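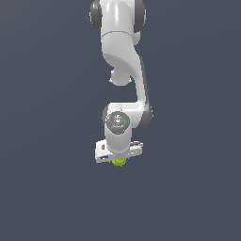 White robotic arm against a slate-blue background

Siqueira Picture House - pre-opening check, Screen 2
Checked by: Kylie Tamihana
Day: Monday, doors at 5 pm
Feature: Clirkeck (sequel), 140 seats on sale

1. Aisle lights
Pass. Row F was dim last month and has been replaced.

2. Fire exits, left and right
Pass on the left. The right-hand door opens fully but the bar is stiff. Brodie Whitcombe to oil it before doors.

3. Exit signs
Pass. Both lit with house lights down.

4. Seats
Five seats fail. G4 and G5 do not fold back, the other three have loose arms. All taped off and taken out of the booking system. Parts are on order.

5. Carpet and steps
Pass with comment. Edge strip on the third step is lifting at one corner - glued for now, needs a proper screw.

6. Wheelchair spaces
Pass. The sightline is clear with the new rail.
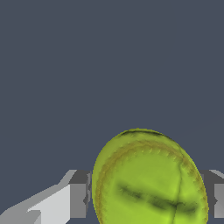 Picture: Rafail Gkikas / Karitz

7. Projection booth
Pass. Extractor running, floor clear, extinguisher in date. Lamp at 652 hours, no change needed yet. Omid Jafarzadeh asks that the booth door is kept shut during trailers.

8. Sound level
Pass. Trailers were too loud on Saturday's family showing and have been turned down. Feature left as it was.

9. Screen masking
Fail. Left side stops short of the wide setting. Can be pulled across by hand, but only with the auditorium empty.

10. Foyer queue
Not checked. Barriers still in the store room. Wiremu Pirihi to set them out and sign this line.

11. First aid box
Pass. Plasters low, reordered.

Result: open with comments. Items 2 and 10 to be closed before doors. Item 9 goes on the repair list and is looked at again at the next check.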